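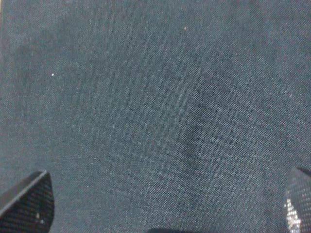
How often do the finger pads need cleaning?
Every 200 cycles on cloth work, sooner if the grip starts slipping. A dry brush first, then a wipe with alcohol on a lint-free rag. Let them air out before the next run.

Stusstead bench, cell 2: looking after the gripper and wrist camera

Quick page for whoever has the cell next. Arm, two-finger gripper, small camera at the wrist, cloth work surface, controller underneath. Everybody calls it the Bevau cell after the controller label so I will too. Only the gripper end is covered on this page. Base joints and cabinet are in the binder, blue tab.

Sorry for the shorthand, wrote most of this between runs on Tuesday. Tyra Kristiansen went over the pad section and fixed two things. Any mistakes left are mine.

Wrist camera view, fingers open, nothing between them. Couple of light specks on the blue-gray weave, lint probably. Glints on the right pad.

Pads

Textured pads hold onto fiber. You get a gray felt packed down in the little cells and then the pad is basicly smooth. Grip force stays the same on the readout and the cloth slides out anyway. First thing people do is turn the force up. Don't. Clean the pads.

Brush: the soft nylon one in the left drawer, not the brass one. Brass one is for the fixture plates and it will chew up a pad in one go. Brush from the root of the finger out to the tip. Then alcohol on a rag, not sprayed on. Spray gets in behind the pad and lifts the glue.

Look at the pad edges while you are there. A corner that lifts under a fingernail is a corner that will catch a thread. Replace, don't re-glue. We tried re-gluing with the Engebretsen adhesive and it held until lunch.

Swap both pads together, left and right. One new and one worn and the cloth twists when it lifts. Cost me half a morning to work that out the first time.

Changing pads, the short way:

Arm to the service pose, gripper open all the way.
E-stop in. Tag on it.
Two screws per finger, from the back. They're short. Put them in the magnetic dish, every time.
Peel, scrape with plastic, wipe, wait until the metal is dry.
New pad on from the tip end down. Press for 60 seconds.
Screws back in, snug. Threads are in aluminum and one of them has already been repaired.
E-stop out, home the gripper, close on the gauge block, check the readout.

If the readout is off after a pad change, that is normal, the new pads are thicker than the old worn ones. Run the finger zero from the service menu. It wants the fingers fully closed with nothing in between. Write the new offset in the log. Last one I wrote was 289, so if yours comes out nowhere near that, stop and look for a pad that's not seated.

Camera

The window in front of the lens is the part that gets dirty. Dust, finger grease, sometimes a bit of thread static-stuck right on it. A smudge on the window moves with the arm and a speck on the cloth doesn't, easy way to tell them apart. Jog a little sideways and watch the live view.

Blower first. Then a lens tissue, one pass, throw it out. No shop rag. No breath and sleeve (you know who you are).

Mount has one clamp screw and a pin. If the camera has been off for any reason, redo the hand-eye calibration, even if it went back on the pin and looks fine. It looked fine in October too and we were picking off to one side for two days before anybody checked. Calibration board is in the flat folder behind the monitor. Keep it flat. Somebody stood a toolbox on the last one.

Exposure is locked on purpose. Dark cloth on auto goes bright and noisy and then the glints off the fingers blow out. If the picture looks too dark to you, check the lamp before you touch the settings. The lamp has a dimmer and it gets bumped.

Cable

Weak spot of the whole setup. Camera cable and gripper cable run together up the forearm, velcro at three points, then a loose loop at the wrist. The loop needs to be big enough for full wrist rotation both ways and not so big that it drops in front of the lens. I set it by turning the wrist all the way one direction, then the other, slow, hand near the stop.

No zip ties at the wrist. Velcro only. The zip tie end scratched the Sillanach sleeve right through and we had dropouts that came and went with the wrist angle. Took forever to find. If the camera drops out only in certain poses, it's the cable, go straight there.

Work surface

Lint roller at start of shift and after any fuzzy material. Pull the cloth flat and tight, clip it down on all four sides. A wrinkle gets picked up as an edge by the vision and the arm goes for it, very confidently.

Spare cloths on the shelf, washed, no softener. Softener leaves something on the fibers and it ends up on the pads.

After a cloth change redo the table height touch-off. Slow speed. Fingers come down until the contact flag, back off, store. The cloths are not all the same thickness whatever the packaging says, and if the height is wrong the tips either drag or they close on air.

Service intervals, as we run them now

Every shift: lint roller, look at the window, look at the pads.
Every 200 cycles: brush and wipe pads.
Every 1000 cycles: pads off and replaced, finger screws checked, cable loop checked, finger zero, gauge block.
After any crash, even a soft one: all of the 1000 list plus camera calibration. Look hard at the tips for a bend. Straightedge across both.

The cycle counter on the screen resets when the controller is power cycled, so don't trust it. Log sheet is the real count. Fill in the log sheet please.

Parts

Pads, two sets in the drawer, reorder when you open the last one. Lead time is bad.
Short screws, small bag, same drawer.
Velcro roll, top of the cabinet.
Lens tissue, low, I'll get more.
Spare finger, left side only. Right one is on order and has been for a while.

Still to fix: a faint click when the gripper opens the last bit of travel. Not in the pads, I had both off and it still clicked. Maybe the slide. Grease did nothing. If you hear it get louder tag the cell out and leave me a note on the montior.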